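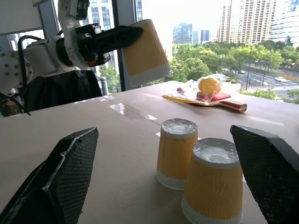
Paper cups at the summer fair: double wall, ripple, or go back to mugs?
Brovside Community Forum > Events and Fairs > Food and drink stalls

marrowfat_k
April 4, 2026
Hello all. I am taking over the hot drinks stall for the July fair in Brovside and I must order cups before the price goes up. English is my second language, so please excuse me if I use a wrong word for some type of cup.

Last year the stall used plain single wall cups, and people were taking two cups for one tea because it was too hot to hold. So we paid for two cups and sold one drink. I want to avoid this. The supplier I found is Kongkaew, and they have ripple cups in boxes of 844, which is a strange number but this is what the page says. Indetti has double wall cups that are smooth, a little more expensive, and the lids are sold separately.

My questions are these. Does the ripple wall really keep the hand cool? Do I need lids if people drink in the field and do not walk far? And which size is normal for tea, because I see 8 oz, 12 oz and 16 oz and I do not want three sizes.

tollgate
Ripple, every time. We used them at the Prostemcombe plant sale and had no complaints about burned fingers. The air in the ridges does the work. 12 oz is the size you want. People fill the 8 oz too high and spill it, and 16 oz is for people who are selling milkshakes.

quietkettle
I disagree about the 12. For tea with one bag it is too much water and the tea is weak. Then they ask you for a second bag. Get 8 oz, charge a little less, and you will sell more of them.

tollgate
You can fill a 12 oz cup to the 8 oz level. You can't do the opposite.

quietkettle
And then the customer looks in the cup and says it is half empty. I have stood behind that table too, you know.

marrowfat_k
Thank you both. I did not think about the look of it. For coffee we use the big filter machine from the hall, so the strength is always the same. Tea is with bags, and the person makes it in front of the customer.

hedge_and_ditch
Why are we buying paper at all? The hall has mugs in the cupboard. I raised this last year and the thread just died. A ripple cup is paper outside and a plastic lining inside, and our recycling does not take it. All of them go in the general waste. I emptied those bins after the last fair and it was sack after sack.

tollgate
Mugs are fine in the hall. The fair is in the field. Who carries them back, and who washes them? There is one sink.

hedge_and_ditch
You take a deposit. One dollar on the mug, one dollar back when you return it. They do it at the Prostemcombe market every month and it works well.

pennywort14
I like the deposit idea but I have seen it go wrong. You need a lot of coins, and the line gets slow because every person is now in it twice. We tried it at the school concert and at the end we were 14 mugs short, and one of them was somebody's own mug from home that got mixed in by mistake. She was not happy.

hedge_and_ditch
14 mugs short with 14 dollars in the box. That is not a loss.

pennywort14
It is when the mugs cost more than a dollar!

marrowfat_k
I understand both sides. I asked at the hall and there are only 30 mugs that match, and some others which are chipped. I think this is not enough for the whole day. Maybe we can do mugs for the people who sit in the tea tent and paper for the others? Or is this too complicated?

quietkettle
Not complicated. Put the mugs on the tent side and the paper on the field side. One sign. We did the same with plates once.

tollgate
I would go with that. Then you need fewer boxes as well.

About lids, since no one answered: skip them for tea. Buy one small sleeve of lids for the parents with strollers and keep it under the table. If the lids are on top, everybody takes one.

brackenside
Late addition from me. Check that the lids fit before the day. Two suppliers can both say 12 oz and the rim is different by a hair. The lid sits on top, looks fine, and then comes off when the person drinks. I now buy both from one place only, even when it costs more.

Also keep the cups upside down on the table when you set out the first ones. In a field you get grass, dust and small flies in them very fast. And leave the rest in the plastic until you need them — the wind will take an open stack.

marrowfat_k
This is very useful, I would not have thought of the flies. So my plan is now: ripple cups from Kongkaew in 12 oz, their lids, just one sleeve, and the mugs in the tent without a deposit. I will ask Kongkaew if they sell a half box.

hedge_and_ditch
Without a deposit you will lose mugs. But good, it is better than last year. Could we at least have a compostable cup? Indetti has them, I think.

pennywort14
Compostable only helps if somebody composts it. Ours would go to the same place as the others.

hedge_and_ditch
I have a heap. I would take them.

quietkettle
A whole fair of cups on one garden heap? They will still be there at Christmas. Most of those need the hot industrial kind.

marrowfat_k
I will write to Indetti and ask what kind it is, and I will put the answer in this thread. If the price is near, I have no problem to change. Does anybody know if we still have the wooden stirrers from last year, or must I order these too?

tollgate
Second shelf in the hall store, behind the bunting. There was most of a box left.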